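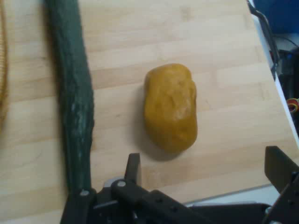 Butcher-block counter with the yellow-ochre piece and the long green one, Drurkport kitchen.

Grista Community Kitchen Fund
Progress report, second period, to July
Site: Drurkport

Where things stand

The kitchen is open and people are cooking in it. That much of the original plan has been met. Whether the rest of it will be met on the present schedule is another matter, and this report is less cheerful than the last one because I think the last one was too easy on us.

Work surfaces

The wood counter is in and it looks good. The strips are long and narrow, the surface is smooth, and the mix of pale and honey-colored wood suits the room. The supplier, Zembridge, told us it would need oiling 2 times a year. I do not believe that for a kitchen with this much use, and I have put oil and cloths into the budget for 4 coats. If Zembridge turns out to be right we will have some oil left over.

I am also not convinced that wood was the best choice next to the sink. It was chosen before I took over the project. The joint there has been sealed again and I will report on it next time.

Produce sorting

The sorting sessions were meant to do two jobs: get donated vegetables checked and put away, and teach people what keeps and what does not. The first job is getting done. Produce is laid out directly on the counter, looked over on all sides and then moved to the shelves or the soup pot. It is slow, but less goes into the compost by mistake.

On the second job I have doubts. The proposal said that people would "gain confidence in food storage." We asked them at the end of each session and nearly all said yes. People generally do say yes when the person asking has just made them lunch. I would not lean on those answers, and I would ask the fund not to quote them.

We planned for 288 places across the period. The sign-up sheets show that many names, but the sheets count sign-ups and were never checked against who came. Attendance was clearly lower on some mornings. From now on the list will be marked at 10 a.m., and the next report will use that number even if it is smaller.

Storage

Chatzigeorgiou delivered the shelving late and one unit short. The missing unit has been promised twice. I have held back the final payment. Until it comes, root vegetables and salad vegetables share the same shelves, against our own storage guide, and potatoes in particular need a darker spot than the one they have.

Money

Spending is within the grant. The equipment line is under budget only because of the held payment, so please do not read it as a saving. The food line is over by roughly 5 percent, mostly soup ingredients that the donations did not cover.

Next period

Get the last shelving unit in, or cancel it and buy elsewhere.
Move the potatoes.
Replace the end-of-session question with a short follow-up a month later.
Keep the sorting sessions at their present size. The proposal calls for more of them, and I would like the fund's agreement to wait until we have real attendance figures.

A reply on that last item before the fall schedule is printed would help.

Project coordinator, Drurkport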